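Codora gallery: what we've been up to with the grippers

Posted April 17, 2020

Hi all! A few of you have been asking what the collecting side of Codora looks like day to day, because all we ever seem to put up is plots. So I've gone through my notes and pulled together a gallery page. It's light on pictures and heavy on me talking (sorry, Assunta), but I'll keep adding to it as we go.

Quick background for anyone who wandered in from the Usero page. Codora is our attempt at teaching an arm to pick up, turn and put down everyday household packages. We don't drive the arm around with a joystick to get the examples. We do the jobs ourselves, holding the same sort of gripper the arm will end up with, and the camera on the tool records what the gripper sees. You squeeze, it closes, and every grasp goes in the pile. When I wrote this the pile stood at 2993 examples, which I'm pretty chuffed about, even if Assunta Bellini keeps reminding me the Besa set was bigger and tidier.

We work in four kinds of room: kitchen, bathroom, hallway and bedroom. The kitchen came first and it spoiled us. Flat benches, boring colours, everything stands up where you put it. Bedrooms are much more fun! Soft surfaces give way under a box, the patterns are loud, and the light from the windows is all over the place. If the model only ever sees grey benches it gets very confident about grey benches, and we learned that the hard way with Bianchini, our first go at this.

A few house rules we've settled on, for those of you collecting at home:

Keep each recording short, up to 30 seconds. Long ones get messy and I'm the one who has to trim them.

Don't tidy the room first. I mean it. Leave the cushions where they are.

Vary how you hold the thing. Upright, tilted, by the narrow side, whatever your wrist feels like doing. My wrist has opinions by mid-afternoon.

Small print is welcome. We label by package shape for now, but the plan for May is to see if the model can work out which face of a carton is the front and which is the back, and the back is usually where the tiny writing lives.

Okay, on to the gallery. 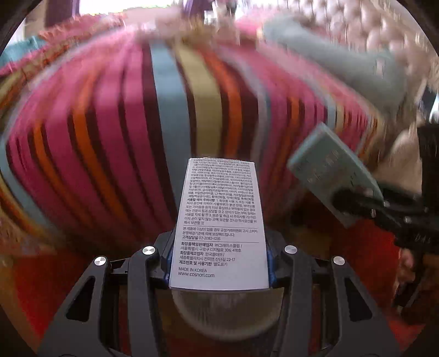
Nazareno Bortolotti
Data collection lead, Codora

Bedroom set, small cartons. The white one is a Korean cosmetics box held with its fine print to the camera, so it's a beauty for the front-and-back work. I love that you can read the web address near the bottom while the stripy bedspread behind has gone to mush. There's a second gripper on the right with a mint-teal carton on a lean, and the lettering on that one is far too blurry to read. Both go in! We keep the blurry ones on purpose and give them their own tag.

More to come from the hallway once I've been through the recordings. If you're collecting and want your favourites on this page, send me the clip name and a line or two about what you were picking up.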